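3.2 Surface pattern and the visibility of crumbs

The second part of the study asked whether the pattern of a kitchen counter changes how quickly people notice that it needs cleaning. In the interviews at Mavutmont, many households told us that they prefer a veined stone because it "hides the day". The same opinion was found in Belance, but there it was said more often by persons who cook for a large family.

We showed each participant 60 counter views on a screen, for 4 seconds each, and collected 1563 valid answers. Answers given before the view was complete were removed. The plain surfaces came from the Garrido catalog, and the veined ones were prepared by us.
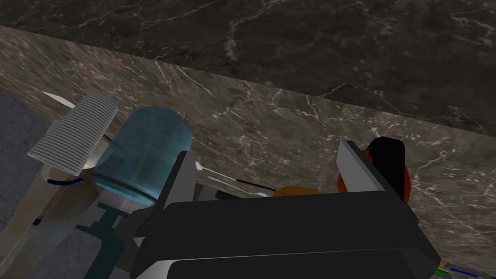 Figure 4. Rendered view with two marble tones, dark charcoal and a lighter gray-brown, both with pale veins.

Participants were slower on veined surfaces than on plain ones, and the difference was larger for light crumbs than for dark ones. Age had no clear effect. We also repeated the task with 15 participants on a Sunday morning, in their own homes, and the order of the surfaces stayed the same.

It should be noted that gloss was not controlled in this part. Polished stone reflects the window, and a wiped area may look different from its neighbor for this reason alone. The Brillora test, described in Section 3.3, treats this question separately.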